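It's September, which in our house means the garden catalogues start turning up and I lose all sense of what one person can physically dig. I have a bed along the back fence that gets maybe half a day of sun, and every spring I decide it's going to be tomatoes. Every spring it is mostly silverbeet. This year I've gone and got 12 tomato seedlings in old yoghurt tubs on the laundry windowsill, so we'll see who wins.

The big change is that I've started saving my own seed. My neighbour Seul-gi Won got me into it. She moved in over the back two winters ago and within a month she'd handed me an envelope over the fence with "Grerketti" written on it in green pen, which is what she calls a lumpy pink tomato she's been growing since her uni days. No idea if it's a real variety. I've looked it up every way I can spell it and got nothing. It tastes fantastic on toast though, with too much salt, and it kept fruiting right into the cold weather last year when everything else had turned to mush.

So I had a go at the fermenting method, where you squish the seeds into a jar with a bit of water and leave them for 3 days until they pong. And they do pong! My husband thought something had died under the sink. Then you rinse them in a sieve and spread them out on a plate. Do not use paper towel, I beg you. I spent a whole evening picking fluff off seeds with tweezers and ended up just planting bits of towel.

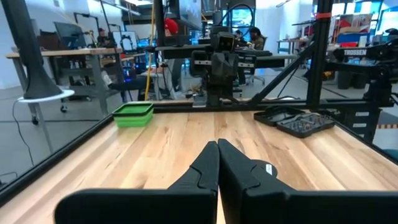 Pale timber benchtop, black metal along the sides.

Anyway, the tubs. I sowed nearly 30 seeds and got the 12, so not brilliant, but I also let the first lot dry out over a long weekend at my sister's, and that one's on me. The ones that made it are getting their second set of proper leaves now. I turn the tubs every morning while the kettle's on and give them a bit of a brush with my hand, which is supposed to make the stems stronger. I read it somewhere. It might be rubbish but I like the smell on my fingers.

Staking is the next job and I still haven't settled on a method. Dad always did the single hardwood stake and strips of old pantyhose, and I have such a clear memory of him out there in his footy shorts with a beige stocking hanging out of his pocket. Seul-gi does a string trellis, all very tidy, one string per plant, and winds them up as they grow.

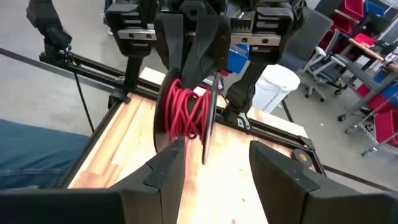 I tried the string way last year and I got the tension wrong, so by January the whole row was leaning on the capsicums like people at a bus stop. I think I'll do half and half. Stakes at the windy end near the gate and string for the rest, and I'm going to put everything in before the plants this time instead of spearing the roots in December like a goose.

Oh, and the soil! I had a load of compost dropped off, 300 litres of it, and it looked like such a sensible amount on the order form. It's on a tarp in the driveway and I've been carting it round the side in the kids' old wheelbarrow (the small one, the real one has a flat). I've done most of it. The dog has been sleeping on the rest because it's warm, so there's a dog-shaped dent in it and some of my tomatoes' dinner on the couch.

If anyone has a good way of keeping possums off young plants, I'm all ears. I've tried the blood and bone, and I've tried the old CDs. Seul-gi reckons a bit of shade cloth pegged down at night is the only thing that works, but I know what I'm like at night and I know I'll forget the pegs.

I've got spare Grerketti seed in the drawer too, so leave a comment if you're local and want a pinch. It comes with no guarantees and a small amount of paper towel.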